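Brana, the hand-held gripper kit offered by the equipment supplier Usgate, entered its second version in June. The company rents the kit to laboratories and integrators that wish to record manual tasks for robot training without placing a robot on site.

Rajeshwari Shetty, who directs the rental program, described the change as a response to customer requests. "Our first customers asked for less preparation and more recording," she said. "The operator should be able to begin work within 7 minutes of opening the case." 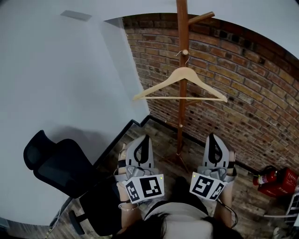 Each Brana kit is supplied as a matched pair, one gripper for each hand, and is rented by the week. Ms. Shetty stated that the company advises new operators to begin with ordinary household objects. A clothes hanger on a coat rack is well suited to the purpose, she said, as it is light, has a narrow hook and must be approached at the correct angle. The white plates on the front of the grippers carry printed black-and-white markers, and customers are asked to keep these clean and facing forward.

Valentin Danzer, who is responsible for technical support, said that most inquiries concern operator fatigue. "We recommend sessions of no more than 80 recordings, followed by a break," he said. "Quality declines when the arms are tired."

The largest order to date, placed by Turkavberg, called for 3000 recordings. Mr. Danzer confirmed that support is included in the rental fee and that replacement fingers are shipped every Tuesday.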